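Home Projects People Talks Meetings Join

Speaker notes: Sorting cards with a five-slot plan and a lot of patience
Spring student project talk, May 2024
Speaker: Vlasta Michalík

Notes are in slide order. Skip the parts in parentheses if we are running late.

Opening

Say hello, thank the room, say who is on the team. Do not read the title out loud, it is on the screen.

The project is called Gukik. It started as a class assignment and went on after the class was over. The assignment was to pick one everyday hand task and get an arm to do it without special tools. Most groups picked cups or blocks. We picked cards in a slotted tray. The task is to take a card out of one slot and put it in another slot, and to leave everything next to it where it was.

People ask why cards. A card is thin, stiff and flat. There is very little to hold on to, and the good place to hold it is the same place the slot wants to be. If the fingers come in too low they hit the divider. If they come in too high they slide off.

(Mention that our first plan had five slots in use and that we cut it down to two for the first month.)

How we work

We meet twice a week. One person sits at the table and watches the hand, one person runs the session and one writes the log. The log matters more than we thought it would in April. We went back to it many times to find out which day a setting had changed.

Explain what counts as a try. A try starts when the arm leaves the rest position and ends when it is back there. If somebody touches the tray in between, the try goes in the log as "helped" and is left out of the totals.
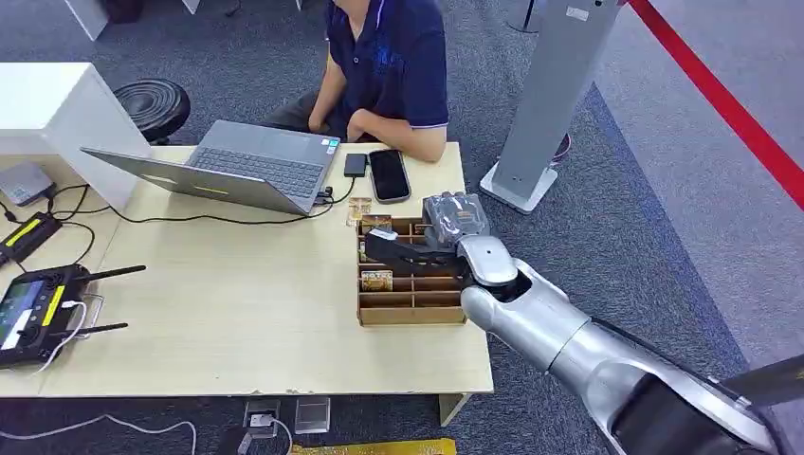 Reach was the first real problem. The arm comes at the tray from one side and the far slots need a different wrist angle than the near ones. We had one path for all of them, which was a mistake. With the hand over the middle of the tray, the long black fingers lie right across the slots, and from the wrong seat you can't see which card they are close to. So the watcher now sits across the table and calls out what they see. The laptop is turned to face that seat for the same reason. We also learned to stop putting spare cards down beside the tray — sooner or later one of them ends up mixed in with the cards for the next run.

Pause here for questions about the setup. There is usually one about the stop rule. The answer is that anyone at the table can call a stop and no one has to explain it until after.

Numbers

Give these slowly.

We logged 1,497 tries. Of those, 517 ended with the card standing in the right slot and the cards next to it unmoved. That is a little over a third. Say plainly that this covers the whole project, including the early weeks when hardly anything worked. We did not throw the early weeks out.

The failures fall into 4 kinds:
- card slipped before it cleared the slot
- card came out but hit the divider going in
- wrong card picked
- hand stopped short

The first kind is the most common by far. Roughly half of our meeting time went to it.

Talk about the change we made to the thumb. At first all the fingers closed together. Now the thumb moves first and waits, and then the fingers come up to meet it. It is slower. It also slips less, and we kept it.
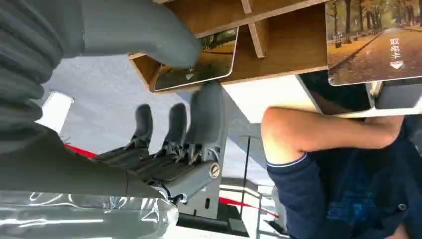 Gukik student project — Hầu Robotics Club

Close work needs a close view. From near the wrist you can see things the watcher can't, such as where the thumb tip is against the wooden holder and how near the fingers are to the edge of a card. The cards are a hard case for us in another way too. Two of them can have nearly the same autumn picture, trees along a path in both, so color alone will not tell you which is which. The printing helps when it isn't covered. When the thumb is in front of it, you only get part of a character, and that is not much to go on.

What we did about it: we look before the hand goes in, store which card is in which slot, and trust that until the hand is out again. Before this, wrong picks were a weekly thing. They still happen when someone forgets to update the list.

What's next

Try thinner cards. Try the tray turned sideways. The code for the wrist angles needs a cleanup before new members touch it, and Jakico (the logging script) needs a proper help page.

Leave five minutes for questions. If asked about joining, no experience is needed, and the log job is a good place to start.

Contact: Hầu Robotics Club, Gukik project desk | © Hầu Robotics Club | Back to top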